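Incident Reports > Domestic Manipulators > Gripper faults
Tagged: unexpected motion, end effector, lockout

enen_facilities wrote:
We wish to report a fault recorded at our Villalba test apartment on 1/13/18. The arm was holding position in the living room when the gripper closed without a command. No person was within reach. The log shows 267 normal cycles before the event and a position error of 60 counts at the moment of closing. The emergency stop was pressed and power was removed at the wall.
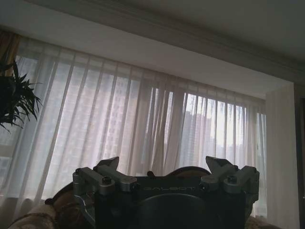
The unit has remained locked out. Our first finding is that the controller restarted and ran its homing routine with the arm still extended. We would welcome reports from other sites running the same homing settings.

Comments (4)

B_Quezada wrote:
Plultville recorded a similar closure in December, after 524 cycles. Our review blamed a damaged signal cable at the wrist. I would advise against naming the controller until the cable has been tested under movement. – Brenda Quezada, Plultville site safety

dasto_service wrote:
I must disagree with the previous reply. A damaged cable would normally leave dropped messages in the log, and none are reported. Homing on restart should be turned off at every site, whatever the cable test shows.

B_Quezada wrote:
Our log showed no dropped messages either, and the cable was still at fault. I support turning off homing on restart, but it should not be entered as the cause.

enen_facilities wrote:
Both points are noted. The cable will be flexed through almost 700 movements with the gripper drive disconnected. Homing on restart is now off, and the cause is listed as open. The lockout stays in place until both sites have read the test sheet.

Shares: 3 | Contact the moderators | Copyright Dasto Users Forum | Back to top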